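Verance Community Help > Health and Work > Time off and sick pay

How long should I really book off after keyhole surgery?

Asked by Parviz Rostami
November 24, 2025
Viewed 948 times

I'm down for a keyhole hernia repair and my manager would like a return date. I would also like a return date. The hospital leaflet says "most people return to normal activities when they feel able", which is lovely, but I can't type it into the absence system because the box only takes numbers.

My job is half desk and half moving boxes of bathroom fittings from one end of a stockroom to the other, for reasons that predate me. I live up two flights of stairs with a cat called Yin who regards my stomach as furniture. My brother-in-law says he was back at work in two days. He also says he once ran a marathon in Crocs, so I'm treating him as a source of colour.

What I'd like to know:
How long did you take off, and was it enough?
Does the sick note come from the hospital or do I have to queue for the GP?
When can I drive? It's a manual and the clutch is heavy.

I've got a pre-op appointment coming up so can ask there, but last time I forgot every question the moment I sat down.

3 answers

Keith Baxter
Marked as helpful by 6 people

I had mine done in April, keyhole, one side, home the same evening with a paper bag of painkillers and a sandwich I hadn't asked for.

The thing that catches people out is the word keyhole. You look down, see a few little dressings, and decide you've had something on a par with an ear piercing. The small bit is the way in. Once inside they are doing proper surgery, with proper stitching, and your body has noticed even if the mirror hasn't.

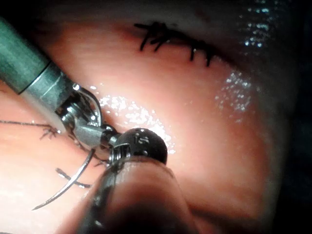
1. Time off
I took two weeks and went back to the desk part only. I could have sat at a desk a bit sooner, but I couldn't have sat at it and been pleasant. The lifting took longer and my surgeon gave me his own date for that. Ask yours, and ask him to say it in kilos if you can, as "nothing heavy" means one thing to a surgeon and another to a stockroom.

2. The note
In the UK you can self-certify for the first seven days, counting days you wouldn't have worked anyway. After that your employer can ask for a fit note. The hospital can give you one before you leave, so ask the ward while you're still in the gown and they want rid of you. I didn't, and spent a morning on hold to the GP listening to the same eleven bars of pan pipes.

A fit note can also say "may be fit for work" with lighter duties, which sounds like it was made for you. Your manager then has to work out what the lighter duties are. Mine had me relabelling a filing cabinet.

3. Driving
You need to be able to do an emergency stop without flinching. Sit in the parked car and stamp on the pedals. If you say a word you wouldn't say in front of your mum, go back indoors. Ring your insurer as well and ask if they have a rule. You mustn't drive if the painkillers are making you dozy, and mine had me putting the kettle in the fridge.

4. The cat
Cushion. Firm one, held over the area at all times. Also good for coughing, sneezing and anyone who tries to make you laugh.

Write your questions on the back of the appointment letter and hand the letter over. They've seen it before.

Brulora
Marked as helpful by 2 people

Agree with most of that. I'd only add that everybody's different and I was at the slow end. I had a gallbladder out, so a different job, but the wind is the same. They blow you up with gas to see what they're doing and some of it hangs about afterwards, and for reasons I never got to the bottom of it hurts in your shoulder. I was convinced I'd been dropped. Peppermint tea and walking up and down the landing helped me, or at least gave me something to do.

Stairs were fine, taken like a bride. Getting out of bed was the hard part. Roll on your side and push up with your arm.

If you get a temperature, or the wound goes red and hot, or you keep being sick, ring the number they gave you. Don't come on here and ask us.

Jumeo

Day off for the op then back in next morning. No problems. Depends how tough you are I suppose

Comment from Keith Baxter: Is this the brother-in-law?

Comment from Parviz Rostami: I did wonder. Thanks both, I've put two weeks in the box and the box has accepted it. Will ask about kilos. Cushion has been ordered and the cat is already asleep on it.

Was this page useful? Yes / No
Related questions
Can my employer contact me while I'm signed off?
Do I get my holiday back if I'm ill during it?
Pre-op fasting: does chewing gum count?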